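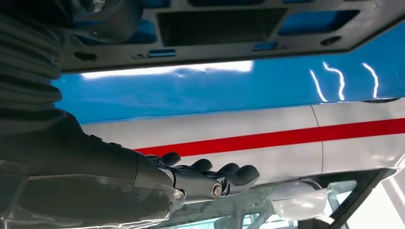

Robot hand on the silver panel, just under the red stripe.

Hi all,

Usa Sombatkul wrote:
> We're thinking about a robot for the paint inspection bench at
> Firnell. What did it change for your people? Ours are worried,
> and I can't blame them.

Usa, I'm so glad you asked! We've had the arm on surface checks at Paisan since November, and I'd never want to go back. It does the long reach across the glossy panels, 62 touch points a shift, and the crew used to end the day with sore shoulders from that.

Nobody lost a job. Two inspectors moved over to rework, which they'd been asking for, and the rest now read the arm's log and decide what gets buffed. They're the ones who know a real dent from a reflection -- the arm flags plenty of both. Training took 48 hours per person, paid, split over the early shift.

The rough part was pace. For the first weeks people felt they had to keep up with it, so we let the bench lead pause it whenever she likes. Please put that in from the start!

Happy to send our checklist. Do your inspectors get a say in where the touch points go?

Dikano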